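PLISLEY - Azucena Montes will return to Petcombe College in September for her third season with the women's volleyball program, the athletics department has confirmed.

The outside hitter recorded 425 kills over her first two seasons. "I came here to compete and to finish my degree," said Montes. "The coaching staff have supported me in both." 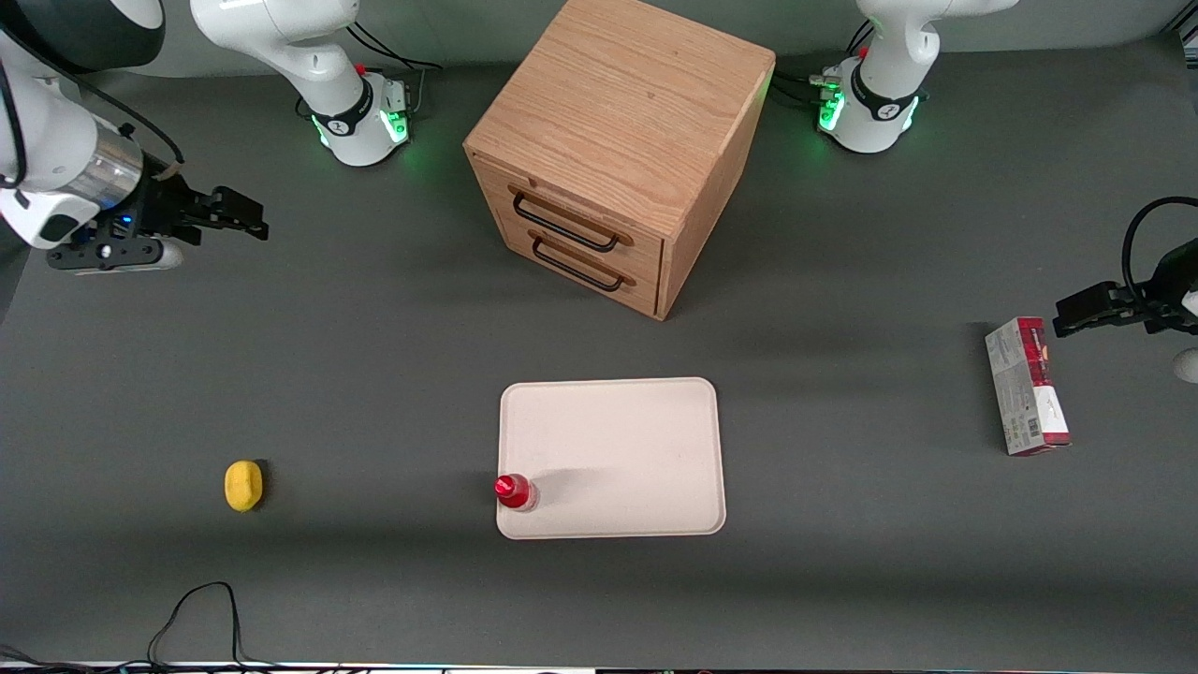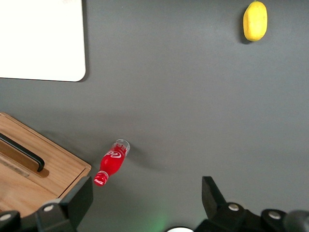

Montes transferred from Tanness, where she played mostly as a defensive specialist. She credits the change of position to extra sessions at the Mateos Centre. "I had to relearn my approach from the first step," she said. "My timing was late for months."

Petcombe opens its home schedule on a Saturday against Tanness.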